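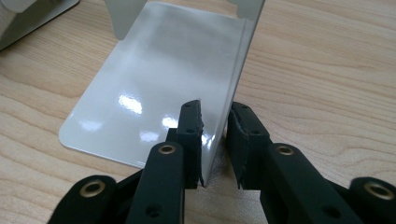
Fingers on the upright side of the bent sheet, glare and all.

flollar_fan
Posting from the garage bench again. I'm trying to teach my arm to pick up bent metal by doing it myself with the hand-held gripper first, and I have 200 demos of this kind of thing now. Grabbing the wall of the L is easy for me. The trained policy keeps drifting over toward the flat part and closing on nothing! I think the shine is messing with it, all those ceiling lights bouncing back at the lens. Has anybody here trained on glossy parts and lived to tell?

mossgate9
Yep, did white enamel trays all October. Get a diffuser on your lights, or just move the part around under them so the bright spots land somewhere different every demo. If the glare always sits in one place the thing learns the glare.

Carroll_bench
Gonna disagree with mossgate9 on the diffuser. If your real shop has ugly lights, train under the ugly lights. I'd put the effort into more demos. 200 is tiny for a reflective part, I didn't see steady grabs until I hit 1000.

mossgate9
1000 demos by hand is a lot of wrist, lol. Move the part first, then see.

katville_kev
Which way are you coming in? I do all mine by remote control (leader arm, two pedals) and I found I was approaching at a different angle every time without noticing. Switched to 6 fixed starting spots and it got way better.

flollar_fan
Straight down mostly, but I'll go back and check, because you may have me there. Also my finger pads are getting ragged along the edges. Do I swap them before recording more, or keep going so it all matches?

Carroll_bench
Swap them. Ragged pads look different on camera and they grip different too.

ustudo_user
I'd leave them until this batch is done, personally. Mixing old and new pads halfway through bit me once and I never figured out which demos to toss.

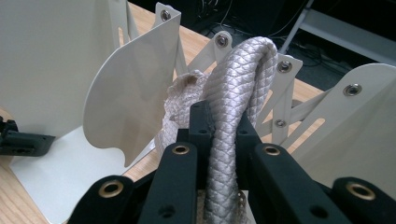

flollar_fan
Rope is my other headache, and I'd love some opinions before I record a full set. Hard parts stay where you put them, but rope has a new shape every time I set it down, so no two of my demos look alike. I've been pinching the braided stuff just below where it loops over, with the cream folding linkage right behind it, and all those slots and crisscrossed arms make for a really busy background. Should I clear the table for the first batch or leave the clutter in?

katville_kev
Leave it in! Mine learned on a bare table and fell apart the second I put a mug down.

Carroll_bench
Half and half. Start with 9 or so clean ones to check your recording, then bring the mess back.

flollar_fan
Ok, half and half it is. New pads go on after supper (sorry ustudo_user) and I'll post numbers when I have some.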